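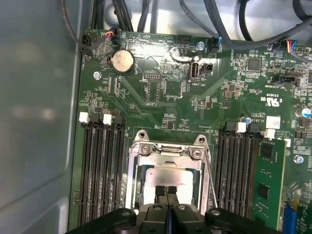 Home News Our shops Chambi Donate Press Contact

Jisley opens its third shop, in Cornley, and brings the Chambi desktop with it

For immediate release, 16 Sep 2026

I run Jisley, which sells and lends second-hand desktop computers, and I'm very happy to say we're opening in Cornley this October. It's our third shop, it's the biggest, and it has a proper front window, which I've wanted ever since we started out in Bulon behind a frosted glass door that people took for a dentist's.

The new shop is on the corner of the old market street, next to the bakery. We'll be selling refurbished desktops, monitors, keyboards and all the cables people lose when they move house. We'll also be running our lending scheme from there, and taking in old machines over the counter. If you've got a tower under the stairs that you've been meaning to deal with since the last time you decorated, please bring it in!

I'm writing this release myself, as I always do, so forgive me if it rambles. Editors are welcome to chop it about.

What the Chambi is

The Chambi is our own name for a desktop we put together from donated and ex-office parts. We've been selling it in Bulon for a while and it has been far and away the thing people come in for. It's a plain computer for plain jobs – email, homework, video calls with the grandchildren, council forms, the odd film. You won't be playing the newest games on it, and we'll tell you so at the counter if that's what you're after.

Each one goes out with a fresh drive, a clean operating system and a printed guide in large type. I'm rather proud of the guide. The first version had a whole page on changing the desktop background and nothing at all about printing, and we heard about that from a lot of customers. The new one opens with printing.

We sold 324 Chambis last year between the two shops. This year I'd like us to double that and reach 648, and Cornley is a large part of how I hope to get there. It's an ambitious figure for a firm our size and I've put it in writing now, so I suppose I'm stuck with it.

How we price things

I don't like shops where you have to ask what something costs. Every machine in Cornley will have a ticket on it, and the ticket will say the price, the age of the main parts and what we've replaced. If a case has a scratch on it, the ticket says that too. People are far less bothered by scratches than you'd think, as long as they know before they get home.

There's a discount for anyone bringing in a working computer in exchange. It isn't huge, but it'll usually cover a keyboard and mouse, and a lot of our customers need those anyway. We don't do finance deals and we don't sell extended warranties. The ordinary warranty covers the whole computer, and if something goes wrong in that time you bring it back and we sort it out or swap it.

Processors are the part customers ask about most, usually with a scrap of paper in hand that a son or daughter has written out for them. Bring the scrap of paper! We're quite happy to go through it with you and say which bits matter for what you want to do and which you can ignore. For most people more memory and a quicker drive will make far more difference than a newer chip, and they cost a good deal less.
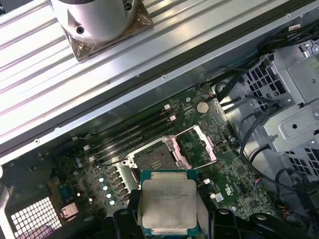

Borrowing instead of buying

Some people only need a computer for a bit. You might be between jobs and applying for things, or doing an evening course, or you might have someone staying who needs to study. For them we've got the lending scheme. It costs £10 a month, you can stop whenever you like, and we lend you the screen and keyboard as well as the tower.

It began in a small way in Bulon, when a customer asked whether she could hire a machine to finish a course and then give it back. I had no idea what to charge her, so I said the first number that came into my head, and we've kept it at that ever since. My accountant has views on this. I'm keeping it the same in Cornley anyway.

If you decide at the end that you'd like to hang on to the computer, we take what you've already paid off the price. Quite a few people do. Others bring it back with a packet of biscuits, and both are fine by me.

You'll need something with your address on it to sign up, and the form is one side of paper. We don't run credit checks.

What happens to the things you bring in

We take desktops, monitors, keyboards, mice and speakers. We can't take printers, I'm afraid, and I'm sorry about that because I know everyone has one. The ink gets everywhere and the parts are hardly ever worth saving. The council tip in Cornley has a bay for small electricals and they'll have your printer off you there.

Please copy off anything you want to keep before you come. We wipe every drive that comes through the door, and drives that won't wipe properly get destroyed, so once you've handed it over your wedding photos are gone for good. We'll ask you twice at the counter. If you don't know how to copy your files, ring us first and book a slot, and we'll do it with you while you wait (bring a memory stick, or buy one from us).

Whatever still has some life in it goes back into a computer for someone else. Memory, power supplies, graphics cards and cases all get used again if they're good enough. What's left over is sorted by material and sent on to a recycler. I'd love to tell you that nothing is ever wasted, but old plastic front panels are a nuisance and most of them can't be reused. If any local firm has a clever use for beige plastic, do get in touch.

Saturday-style mornings, all week

One thing Cornley will have that our other shops don't is a big table at the front for what we're calling help mornings. You turn up with your question, you sit down, and one of us works through it with you. There's no charge and you needn't have bought anything from us. We tried it in Bulon with two stools at the end of the counter and it was lovely but a bit of a squash, and people's shopping kept getting kicked.

The questions are nearly always the same handful. How do I stop this box popping up? Where have my photos gone? Is this email really from my bank? (It usually isn't.) I've learnt that it's best to let the person hold the mouse the whole time, even when it takes a good deal longer, so that's how we do it.

Later in the autumn we'd also like to run a few evening sessions on looking inside your own desktop. We'd cover how to open the case safely, what each part is for, how to clear out the dust and how to add memory. They'd be for complete beginners. I was terrified of taking the side off a computer until well into my thirties, and I think a lot of people are put off for life by the thought of breaking something expensive.

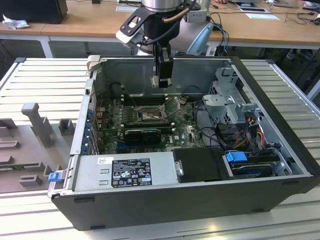
Why Cornley?

Mostly because people in Cornley kept asking. A good share of our Bulon customers were coming over on the bus, which is a long way to carry a tower in a shopping trolley, and several of them told me off about it. The last place in Cornley that mended computers closed a few years back and became a nail bar, and since then it's been the big retail park or nothing.

The building helped too. It used to be a wool shop, and it still has all the original pigeonholes along the back wall. They turn out to be just the right size for coiled cables, so they're staying. We've repainted, put in more sockets and swapped the front step for a ramp. The floor is the old one, sanded, and it creaks something terrible near the till.

We're taking on new staff for the shop, part-time and full-time. You don't need qualifications. I'm looking for people who are patient and tidy and don't sigh at customers. Details are in the window, or you can ring and ask.

Opening day

We open in October, and the date will go up in the window and on our news page as soon as the electrician has signed everything off. There'll be tea, and cake from next door, and a Chambi to be won in a free draw. Every visitor on the day can have a copy of the large-type guide whether they buy anything or not.

Notes for editors

Jisley sells, lends and recycles second-hand desktop computers, and will have three shops once Cornley opens. The Chambi is sold only in our own shops. I'm glad to talk to local papers and radio, and mornings are best, before the shop gets busy. If you'd like to come and look round before we open, just ask – mind the wet paint.

Last updated: 16 September

Contact us | Press | Copyright Jisley, all rights reserved | Back to top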